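Bollau Gripper Comparison: Cup Handling Set
README and data card

Status
Released for internal and partner use. Revised in February to correct the episode totals and to add the section on finger wear.

Summary
This set records a comparison of two gripper types on a two-arm bench. The task is the handling of small cups: picking them up, putting them down and moving them on and off a wooden board. The work was carried out at the Partington laboratory under the direction of Amra Kolev. It was intended to inform the choice of gripper for the next bench and does not set out to rank the products of any manufacturer.

Contents
The set holds 1,338 episodes. An earlier version of this card gave the total as 1,344. The difference is accounted for by six episodes which were found to be duplicates and were withdrawn. Users who downloaded the set before the revision should delete their copy of the index and fetch the current one. The episode files themselves have not been renamed.

Each episode contains:
one video stream from the head camera
joint positions for both arms
commanded and measured gripper opening
a short text label giving the task variant
an outcome code entered by the operator

Outcome codes
The code "done" means that the operator judged the task variant to be complete. "Partial" means that at least one cup was moved as asked and at least one was not. "Stopped" means that the operator ended the episode early, for whatever reason. Codes were entered at the bench directly after each episode and have not been checked by a second person, except for a sample of 73 episodes reviewed by Amra Kolev. Five codes in that sample were changed.

Bench arrangement
Both arms are mounted at the sides of a black worktop with a light wooden border and reach inwards. A wooden board lies between them and serves as the shared area. Cups may start on the board or on the worktop beside it, and the starting layout was altered between episodes by hand. Other small objects were left on the worktop on purpose, as the grippers are expected to work near things they have not been asked to touch.

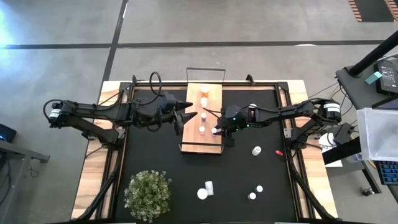
Either arm may be used for a given cup unless the task label names one. Operators were asked to use the nearer arm where there was a choice, but this was not enforced, and the set includes episodes in which an arm reaches across the board. Such episodes are useful for the study of near contact between the arms and should not be filtered out without thought.

Gripper types
Type A, listed in the index as "Fultmont", has narrow fingers and was chosen for work in tight spaces. Type B, listed as "Sastasport", has broader finger pads. Both were fitted to the left and the right arm in turn, and the index records which was fitted to which arm for every episode. The names are those of the projects that supplied the grippers and carry no other meaning.

Finger wear
The pads on Type B were replaced once during the work. Episodes recorded before and after the change are marked "pad 1" and "pad 2" in the index. We advise against pooling the two when grip force is the subject of study. Type A fingers were cleaned at the start of each session and were not replaced.

Known limitations
The head camera is the only view supplied. Where a wrist covers a cup, the moment of contact may be hidden, and the gripper opening should then be used in its place.
Measured opening drifts slightly over a long session. Sessions were recalibrated at 9 a.m. and again at 1 p.m., and the calibration files are kept with the index.
The cups are light and were empty in all episodes. No conclusion should be drawn about filled or heavy cups.
Lighting was not controlled. Late afternoon sessions are darker.

Suggested use
The set is suited to the comparison of grasp approach, to the training of simple pick and place policies, and to the testing of methods that detect a failed grasp. It is not suited to any use in which the safety of persons depends on the result.

Splits
No fixed split is supplied. Users who report results should state how episodes were divided and should keep all episodes from one session on the same side of the division, as layouts within a session resemble one another closely.

Access and corrections
Requests for access are handled by the Bollau data desk. Corrections should be sent to the same desk, giving the episode number and the nature of the fault. Accepted corrections are listed in the file CHANGES, with the most recent first.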